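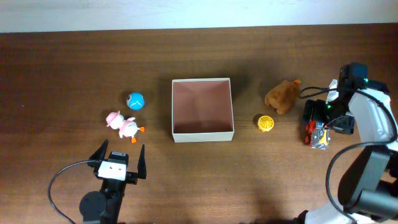 Budgeting for a pair of robot arms is mostly a matter of budgeting for everything that isn't a robot arm. I had 800 pounds set aside in November and a spreadsheet with two lines on it. The arms and grippers came to 670 from Hakix, and I felt rather pleased with myself for an evening. Then came cables, a spare motor, clamps and postage from Trorura, which charges as though each parcel travels first class with a meal. The work itself is cheap, I'll give it that. A duck in a pink hat, a blue ball, a toy train and an open cardboard box with a pink inside cost next to nothing, and they'll keep two grippers busy for weeks.

Search this blog Go

Extras stood at 222 when I last dared add them up, so the 800 is a fond memory. If I were planning it again I'd price the spares first and buy whatever arms the remainder allowed.

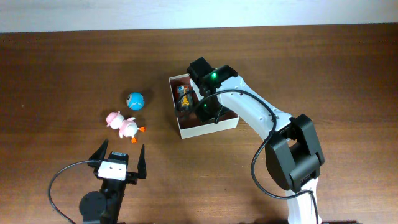
I'd also leave a line for the second power supply, which I forgot, and which Boateng had in stock at 17 pounds plus a delivery charge I've chosen not to discuss. Next on the list is a better table clamp, from the hardware place in Flurkdale if it's still open.

We use cookies to remember your preferences. Accept / Manage

3 comments

solderandtea: Buy two spare motors. You'll be back for the second one anyway and paying postage twice.

Marrowfat: What did the duck come under in the spreadsheet?

Reply from author: Consumables.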